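Le bras gauche qui ne répondait plus

2022-09-28

J'écris ce billet surtout pour moi, pour ne pas oublier, mais aussi pour les personnes qui utilisent deux bras sur une même table et qui un jour auront peut-être le même problème. Le français n'est pas ma langue maternelle, je m'excuse donc d'avance si certains mots techniques ne sont pas les bons.

Depuis le mois de juin, je travaille sur un petit poste que nous appelons Skadolar. Il y a deux bras, chacun avec une pince à deux doigts, et une longue table en bois. La tâche est simple à expliquer et difficile à réussir : prendre une tasse et la poser sur un petit support en bois, sans renverser ni l'une ni l'autre. Le bras droit fait la prise. Le bras gauche vient ensuite, pour stabiliser le support ou pour reprendre l'objet si l'angle est mauvais.

La panne est arrivée pendant l'essai 1140. Au milieu du mouvement, le bras gauche s'est arrêté, la pince ouverte, au-dessus de la table. Il n'y a eu aucun bruit, aucun message sur l'écran, aucun voyant. Le bras droit, lui, continuait son programme comme si tout allait bien. C'est cela qui m'a fait peur, plus que l'arrêt lui-même. Un bras qui s'arrête, c'est ennuyeux. Un bras qui continue alors que son voisin est immobile à un endroit non prévu, c'est une collision qui attend son moment.

J'ai appuyé sur l'arrêt d'urgence. Les deux bras ont été coupés et j'ai noté l'heure dans le cahier. Ensuite j'ai fait une erreur que je préfère avouer : j'ai tout redémarré sans rien chercher. L'initialisation s'est bien passée, les deux pinces se sont ouvertes et fermées, et j'ai pensé à un petit défaut passager du logiciel. J'ai donc lancé l'essai 1141. 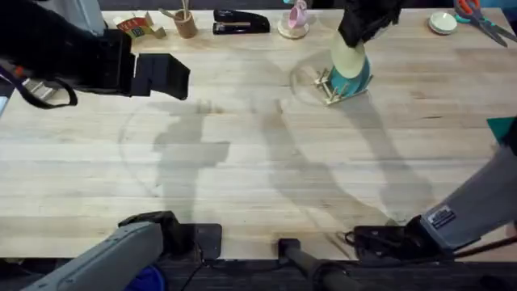
Il a duré 20 secondes avant que la même chose se produise. Cette fois, je regardais les valeurs sur l'écran en même temps que la table, et j'ai vu que la position annoncée pour le bras gauche ne changeait plus du tout. Même le dernier chiffre restait fixe, alors que normalement il tremble toujours un peu. Le programme recevait donc une vieille valeur, toujours la même, et il la croyait bonne. Pour lui, le bras gauche était à sa place et le bras droit pouvait avancer.

J'ai coupé de nouveau et je n'ai plus rien relancé ce jour-là.

Le lendemain, j'ai commencé par les câbles. J'ai l'habitude de soupçonner d'abord le code, parce que c'est moi qui l'ai écrit, mais un collègue plus ancien m'avait conseillé autrefois de toujours commencer par ce qui bouge. Les câbles de la pince gauche forment une boucle qui pend le long du bras. Quand le poignet tourne beaucoup vers la droite, la boucle se tend et tire sur le connecteur. J'ai bougé le poignet à la main, hors tension, très lentement, avec un multimètre sur les broches. À un certain angle, le contact disparaissait. Je revenais un peu en arrière, et il revenait aussi.

Le connecteur est un modèle Norkix, à vis. Une des deux vis n'était pas serrée jusqu'au bout. Je pense que c'est moi qui l'ai laissée ainsi quand j'ai changé la gaine, mais je ne peux pas le prouver, le cahier ne dit rien sur ce point. J'ai refait le câble avec une boucle plus longue, je l'ai attaché à 12 centimètres du connecteur, et j'ai serré les deux vis.

Cela explique l'arrêt du bras gauche. Cela n'explique pas pourquoi l'autre continuait, et c'est la partie que je considère vraiment comme un défaut de sécurité. Le module de communication, que nous avions repris d'un ancien projet nommé Filberg, gardait la dernière valeur reçue quand la liaison était perdue. Sur Filberg il y avait un seul bras, et ce choix ne gênait personne. Avec deux bras qui partagent la même zone, il devient dangereux. Je l'avais copié sans le relire — je le dis franchement, j'étais pressé.

Maintenant, chaque message porte son heure d'envoi. Si le dernier message d'un bras est trop vieux, les deux bras s'arrêtent et l'écran dit lequel est muet. J'ai testé en débranchant exprès la liaison, d'abord à gauche, puis à droite, à vitesse réduite et sans objet dans les pinces. L'arrêt a fonctionné dans les deux cas. J'ai aussi ajouté une ligne dans la liste du matin : tirer doucement sur chaque connecteur avant la mise sous tension.

Il me reste une question ouverte. Après un arrêt de ce type, la pince qui tient un objet doit-elle rester fermée ou s'ouvrir ? Pour une tasse, je préfère qu'elle reste fermée. Pour un doigt coincé, bien sûr, ce serait le contraire. Pour le moment elle reste fermée et je garde la main près du bouton. Si vous avez réglé cette question sur votre propre poste, écrivez-moi dans les commentaires, je lis tout, même si je réponds lentement.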